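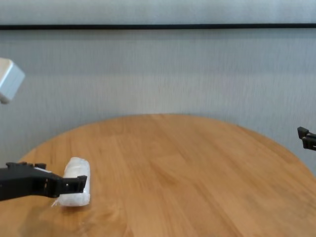 Registo 1/10/25 - autor: equipa de testes, Wivthorpe

Reabro este ticket porque a conclusão de julho não me convence. O relatório da Hastero diz que a política treinada com o método Wan "generaliza para objetos deformáveis sem ajuste adicional", e a única prova anexada é uma tabela com taxas de sucesso médias. Pedi os episódios em bruto e ainda não os recebi. Entretanto montei o caso que mais me preocupa: cilindro branco deitado na mesa redonda de madeira, com o invólucro translúcido meio amarrotado e uma ponta solta, abordado pela pinça esquerda. Com o dedo já encostado ou quase encostado à face do cilindro, não consigo dizer pela imagem se há contacto, e duvido que a política consiga.

Sintoma: a pinça esquerda chega ao objeto e fica parada. O log marca "grasp_ok" na mesma.

O que já tentei:
- Reiniciar o nó de controlo. Igual.
- Recalibrar a pinça esquerda, 2 vezes. Igual.
- Trocar o checkpoint pelo que a Clinari usou na replicação. Passou a fechar, mas em 9 ensaios o "grasp_ok" apareceu sempre antes do fecho.

Este último ponto é o que interessa. Se a etiqueta de sucesso dispara pela distância ao alvo, a tabela de julho mede aproximação e chama-lhe preensão. Mais de 1000 episódios com a etiqueta errada continuam a ser episódios com a etiqueta errada.

Resposta do suporte: "comportamento esperado, o limiar é configurável". Baixei o limiar e o falso positivo aparece mais tarde, só isso - não vejo em que é que resolve.

Pendente: episódios em bruto, definição exata de "grasp_ok" e corrente do motor da pinça no momento da etiqueta. Até lá não fecho nem aceito citar o resultado no nosso relatório.

Estado: reaberto
2 comentários · 0 partilhas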